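Tinen Community Players Announces Spring Production and Benefit Evenings

Posted Mar 9, 2018

TINEN – The Tinen Community Players is pleased to announce its spring production, The Wirncombe Letters, a full-length play in two acts with live music. I have kept this blog on behalf of the company for several seasons, and it is a pleasure to share the details here before the printed brochure goes out to subscribers.

The Wirncombe Letters follows a family of shopkeepers over the course of a single winter, told mostly through the mail they send and receive. The play was last presented by our company in a shortened reading, and many patrons asked afterward when they might see it in full. The new staging restores the second act and adds a small ensemble of piano, cello and clarinet. There will be 4 performances at the Bawa Playhouse, all of them in the evening, with one intermission.

Two of the performances have been set aside as benefit evenings for the Flerkavov Fund, which pays for acting and stagecraft classes for local students. All ticket income from those nights will go to the fund. Last season the fund covered tuition for every student who applied before the deadline, and the company hopes to do the same this year. Applications for the summer session will be accepted at the box office, and classes begin in August.

The Playhouse seats 527, including the balcony. Patrons who have attended in past years will notice that the side aisles have been widened and that wheelchair seating is now available on both sides of the main floor. Please mention any seating needs when ordering. The balcony can be reached only by stairs.

Season subscribers may exchange tickets for a different performance at no charge, provided the request is received before noon on the day of the show. Single tickets are sold in person and by telephone. Groups may reserve up to 700 tickets in total across the run at the reduced rate, and school groups will be given first choice of dates. Each order is limited to 4 tickets on the benefit evenings.

Auditions for the non-speaking roles remain open. No prepared piece is required, but those interested should be free for all evening rehearsals during the final two weeks. The company is also seeking help with costume repair and front-of-house duties.

Rehearsal notes and a short essay on the music will be posted on this blog as the opening approaches. Subscribers who have changed their mailing address since last season are asked to notify the box office.

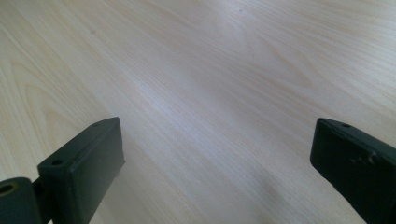

Pale wood grain in bright light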